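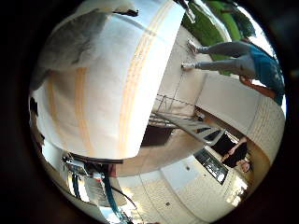
Pale orange stripes, and a little of the green behind.

When I moved to Clulldale, I believed that I could speak English. I had studied it for many years and I could read a newspaper without a dictionary. Then I went to the bakery on my street and the woman asked me, "You all right there?" I thought I looked ill. I told her that I had slept badly but my health was good. She gave me my bread very kindly.

I have been thinking about this because my cousin Eyerusalem Hailu is coming in August to start her studies, and she asks me every evening what she should learn before the journey. She has a list of 1000 words from her teacher. It is a good list, with "parliament" and "photosynthesis" in it. I have never needed photosynthesis in Clulldale. I have needed "drain", "plaster", "queue", "fuse" and "leftovers".

The small words are the most difficult for me. My neighbour Siu-fong Kuo has lived here much longer than me, and she still collects them in a notebook. We compare our pages when we drink tea. You can put up a shelf, put up a guest, and put up with a guest. She found this last one, after her brother stayed for almost 5 weeks.

Another problem is "quite". If my supervisor writes that my report is quite good, should I be happy? I asked two people at work and received two answers. Hsin-yi Chou told me it depends on which word is said more strongly, but in an email there is no voice, so I am still waiting to know.

My husband Dagim learned in a different way. He listened to the football on the radio in the kitchen and repeated everything. Now he speaks faster than me and makes more mistakes, and people understand him better. For a long time I was a little jealous of this. I prepare my sentence in my head, I check the verb, and when it is ready the conversation has already gone to holidays or to the price of parking.

So I wrote to Eyerusalem that she can keep her list, but she should also practise asking "Sorry, what does that mean?" until it comes out without fear. I say it four times on an ordinary day. She answered that her teacher would prefer "I beg your pardon". Dagim laughed so much at this that he had to leave the table.

She arrives at seven in the morning and I must still find out which bus goes to the airport so early. If any reader knows, please write it in the comments.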